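**Vorkstead 700 wall paint, matt, for interior rooms**

Vorkstead 700 is a water-based matt paint for walls and ceilings inside the house. We make it in Stadel since the second generation of our family firm, and the recipe was changed only one time, when we took out the last of the solvents. It covers old paint, plaster, wallpaper made for painting, and plasterboard which has been primed before.

The paint is sold in two sizes, the small tin and the large bucket. Both have the same paint inside. If you need more than one bucket for a room, please check that the batch number on the lid is the same. When it is not the same, mix the buckets together in a clean tub before you begin, otherwise you can see a small difference in the colour where one bucket ends and the next begins.

**Colours**

There are 21 standard colours. The greys and the whites are the most ordered ones, and the names Stokby (a soft grey) and Santoso (a warm yellow) are always in stock. For other colours we mix by order. Mixed paint cannot be returned, so we advise to order a sample card first. The cards are painted by hand with real paint and not printed, and you can fix them on the wall for some days and look at them in the morning and in the evening light.

Large plain areas of one colour, beside another plain area, are the work this paint was made for. It has very little shine, also when the lamp stands near the wall.

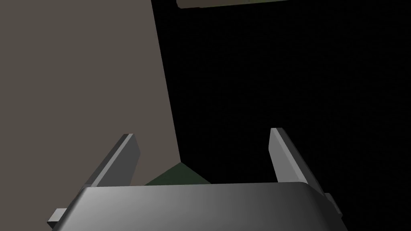 *Large, flat areas of colour with a gripper in grey, computer rendering.*

**How to use**

Stir well, also at the bottom of the bucket. Do not thin the first coat more than the label says. Use a roller with medium pile for walls and a brush for corners and behind radiators. Work from the window into the room, and finish one whole wall before you make a pause. The second coat can follow after four hours in a normal heated room. In February, or in a room without heating, please wait until the next day.

Dark stains from water or smoke must be closed with our blocking primer, item 994. The wall paint alone will not hold them back.

**Care**

Let the wall harden for two weeks before you clean it. After that, small marks can be wiped with a soft damp sponge and a little mild soap. Please do not rub hard on one place, it can become shiny there.

**Ordering and delivery**

Item 300 is the small tin, item 700 is the large bucket. Buckets are sent on a pallet and the driver will call you before he comes. The tins go by normal parcel. We do not send paint in hard frost.

Questions about colours are answered by Piret Rebane, who also makes the mixes by order. For larger projects and trade prices please write to Pongsak Paisan and tell him the wall area in square metres, the kind of surface, and when you wish to begin.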